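Office repairs its staplers instead of binning them

Staff at Fullard have stopped throwing away jammed staplers and begun mending them at their desks, in a small scheme that started in July on the open-plan floor.

The idea came from Giuliana Henao, who runs office supplies for the firm. She went through the cupboard orders and found that 48 staplers had been bought in a year, while a drawer by the printers was full of old ones. Most had a staple stuck in the front or a magazine that no longer slid properly.

Anyone with a faulty stapler can now leave it in a tray near the kitchen. Colleagues who have signed up take one back to their own desk, open it, clear it and refill it. Each gets a box of staples and a one-page sheet of instructions. The sheet asks people to keep fingers clear of the spring and to test the stapler on scrap paper before handing it back.

In the first weeks 55 staplers went through the tray. All but 8 were returned to use, and the rest have been kept for parts. Hernán Muñoz, the office manager, said no new ones would be ordered before the end of the year. Hole punches may be added to the scheme if enough people are interested.

Stapler work at the numbered desks:

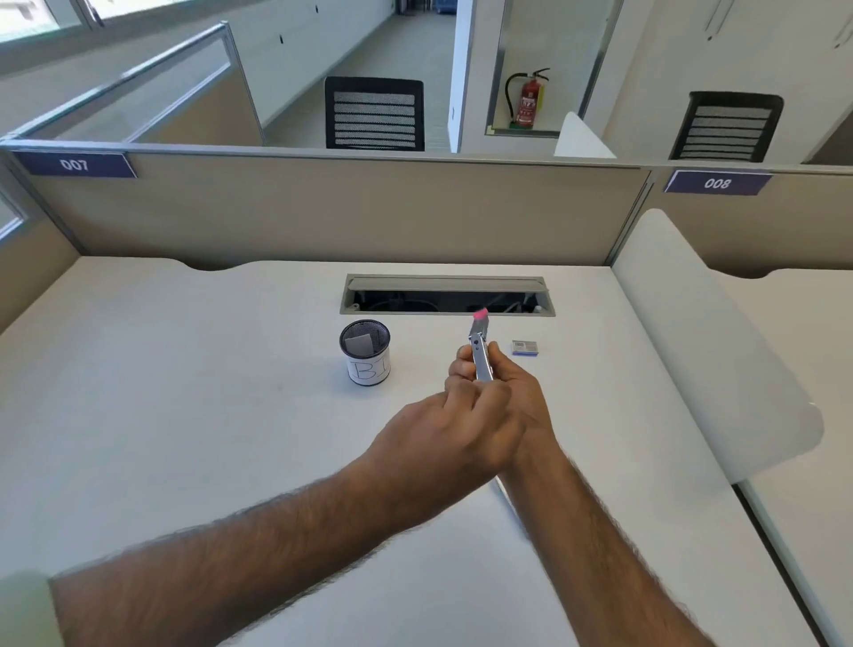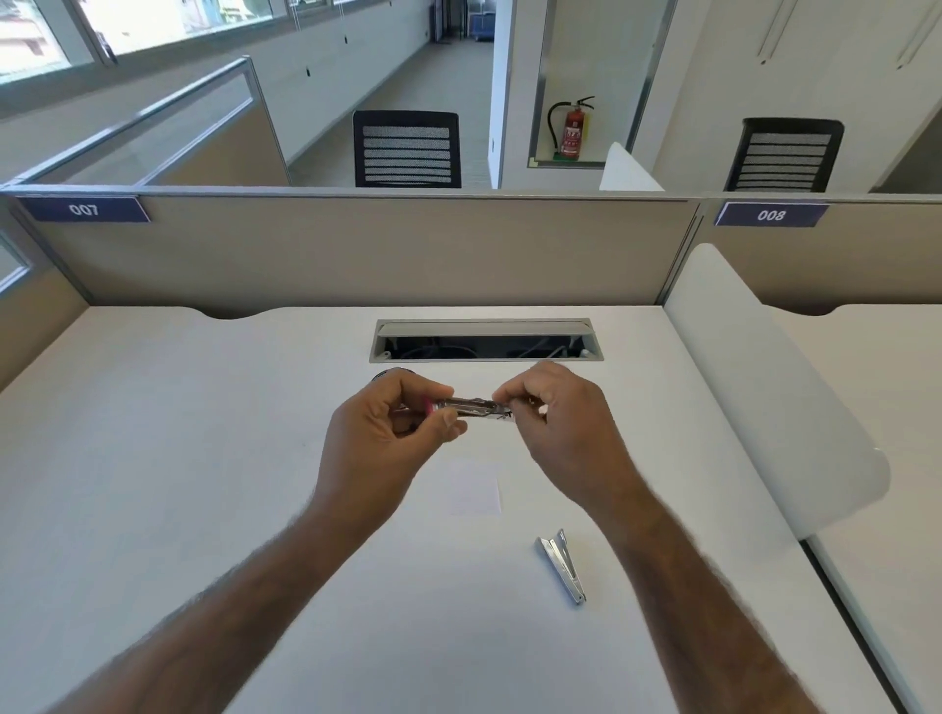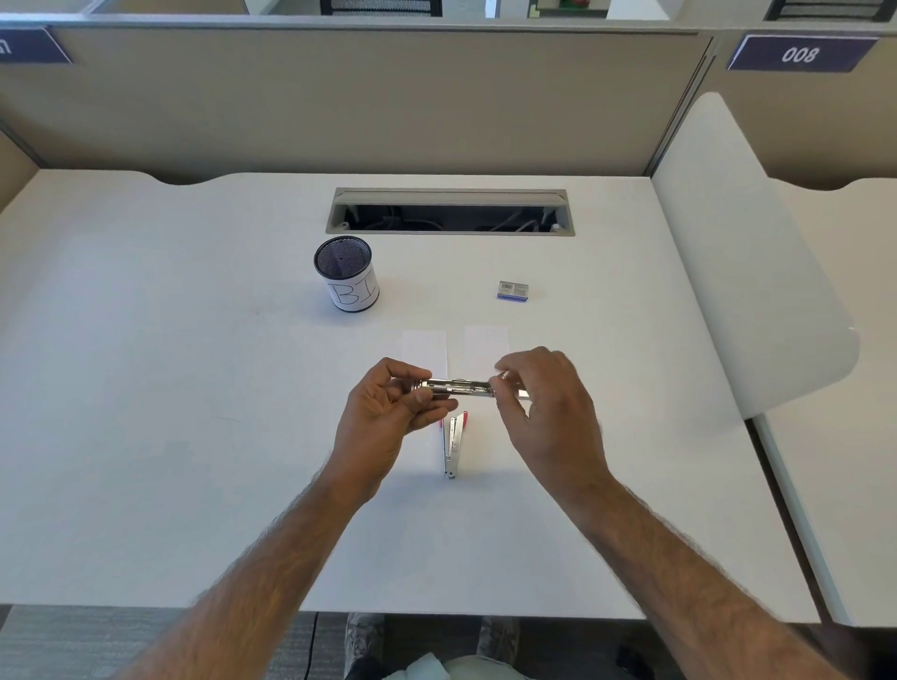 Frøydis Fagerlund wrote in to say that her office tried the same thing and gave up over the staples, as three different sizes had been ordered over the years and the wrong ones kept going back in. She suggests sorting the boxes first and writing the size on the bottom of each stapler. She would also like to know whether long-arm staplers are accepted, as hers has been stuck since spring.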